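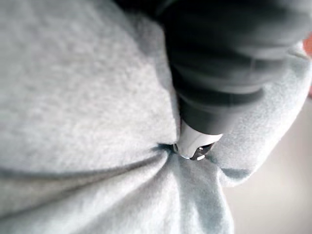
Shared Lounge at Denduritz House Gets New Rules for Blankets and Pillows

Posted September 16, 2025

The ground-floor lounge at Denduritz House will have a fixed tidying routine from now on, the building office said in a notice to tenants. The routine covers the fleece blankets, the loose pillows, the trash and the cables on the floor.

Dralberg, the company that manages the building, wrote to all 547 apartments over the summer and asked how people use the room. It got 76 replies. Most of them said the lounge was comfortable but often left in poor order by the evening, with blankets in a heap and pillows on the floor.

Under the new routine, the last group to book the room each day folds the blankets and puts the pillows back on the seats. The tan cushion and the smaller cream one go on the two white armchairs, the teal and white pillows on the sofa. Trash goes in the black bin with the yellow lid, and it will be emptied every morning. Food wrappers and paper are to be picked up off the floor before the group leaves.

Cables are the other item on the list. The lounge has few wall outlets, and people who bring their own equipment tend to run a line across the gray floor. Dralberg asks that cables be kept along the wall where possible and rolled up at the end of the booking. Two tenants wrote that they had caught a foot on one.
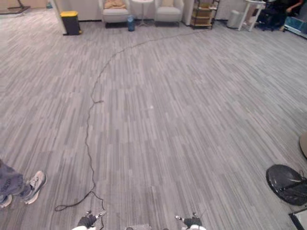
Jana Schmieder wrote in her reply that she had no problem with folding a blanket but would like a place to put it. She asked for a lidded box or a low shelf near the sofa, and said the wooden cart was too full to take anything more. Another tenant wanted the blankets taken away altogether and said people could bring their own.

The office has decided to keep them. A storage box has been ordered from Rovetti and should be in the room before the heating season. Until it comes, folded blankets can be left on the end of the sofa by the armrest.

Washing has been a sore point for longer. The gray fleece is beginning to pill, and several replies asked how often it gets cleaned. The blankets will now go to the Ghorbani laundry on the first working day of each month, along with any pillow covers that come off. The cost for the year, with the box included, is $2,401. It will be paid from the shared rooms budget, and the booking fee stays the same.

The cream sectional is staying too. Some tenants had asked for a darker one that would not show marks, but a replacement was judged too expensive for a piece of furniture with a sound seat and back. A fabric cleaner will come in February to go over the whole sofa, including the tufted part of the backrest, where crumbs collect around the buttons. The lounge will be closed for two days while it dries.

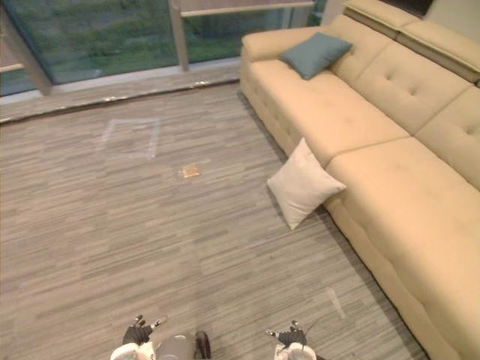
Tenants who want to move the armchairs for an event may do so, as long as they are back against the wall afterward. The sofa should be left where it is. Tape may be used to mark out areas on the floor during a booking. Dralberg asks for the low-tack kind, and for all strips to be lifted by the person who made the booking.

A deposit of $100 is still held for private parties. It is returned after the room has been checked, normally the next morning. Bookings are made at the front desk or by the form in the tenant portal, and a printed copy of the routine is available at the desk.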